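Ticket 511 — Wall labels show wrong work after catalogue import
Product: Pilladus (collection and exhibition records)
Site: Ratarow Gallery, main desk
Opened by: Afroza Jayawardena
Priority: Normal
Status: Closed

Afroza Jayawardena, Monday, 9:20 am

Hello. We are preparing the labels for the exhibition of works on paper and I have a problem with the diptychs. When I print the wall labels from Pilladus, the label for the left panel is correct, but the label for the right panel has the title and medium of the next work in the list. So the Bhattacharjee diptych, a pair of graphite drawings, now says "oil on linen" on one side. The artist would not be happy to see this.

What I have tried:
- Closed the program and opened it again. Same result.
- Printed to PDF instead of the label printer. Same result, so I think the printer is not guilty.
- Printed one label alone, not the full batch. Then it is correct.

The catalogue has 139 records. I imported them from the spreadsheet which the previous registrar kept. The colour column was also imported, but we do not use it.

Firnow Support, 10:05 am

Hi Afroza, thanks for the clear notes. Could you please open the record for the Bhattacharjee work and tell us what is in the field "Parts"? Also, does the problem begin at the first diptych, or are some of the earlier ones fine?

Afroza Jayawardena, 10:40 am

In "Parts" it is written "2 (two panels)". The problem begins at the first diptych. After each one the labels move by one place, and then at the next single work they are right again. I find this strange, but I have checked it on paper with a pencil, and it is always like this.

For a triptych in the back room the field says only "3", and its labels print well.

Firnow Support, 11:15 am

That helps a lot. The field should hold a number only. When there is text in it, the batch print reads the work as one part, but the label layout still leaves room for the second, and it fills this room with the next record. Single printing does not use the same routine.

Please try this on one record first:
1. Open the record and click Edit.
2. In "Parts", delete everything except the number 2.
3. Move "two panels" to the field "Description of parts".
4. Save, then go to Labels > Rebuild batch.
5. Preview before you print.

Afroza Jayawardena, 1:30 pm

I changed the Bhattacharjee record and rebuilt the batch. Both panels are now correct in the preview. I will change the others by hand — I prefer to look at each one, because the old spreadsheet has other small surprises (one watercolour has its height in the place of its year).

One more question, on the same import. The thumbnails came through for the drawings, but the record for our seasonal display in the front window had no picture. I have attached one again by hand and it now opens at full size. Is it enough, or must I also rebuild something?

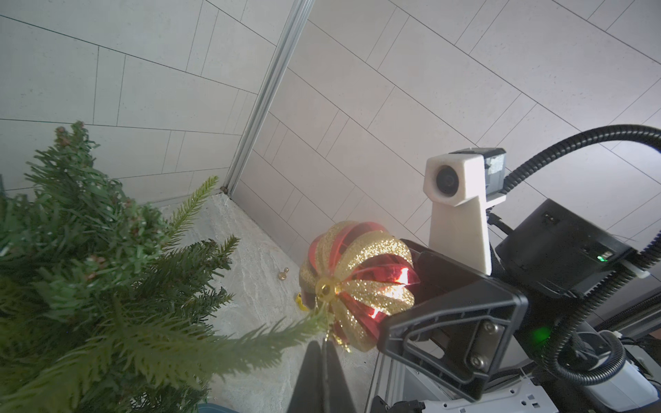 Attachment 1: red and gold ornament beside the small tree, window display record

Firnow Support, 2:10 pm

The attachment has reached us and opens normally. You do not need to rebuild the label batch for pictures. Only the thumbnail list must be refreshed: Tools > Refresh thumbnails, then log out and in. If the record still shows a grey square after this, please write here and we will look at the file path from the import.

Afroza Jayawardena, 3:45 pm

The thumbnail is visible now. All the diptychs are corrected, and I have printed the full batch on plain paper and compared it with the hanging list. Everything agrees. You can close the ticket.

A small suggestion for the programmers: the field "Parts" should refuse letters, or show a warning at import.

Firnow Support, 4:00 pm

Good to hear. We have passed your suggestion on as a feature request. Closing this ticket; it will reopen if you reply.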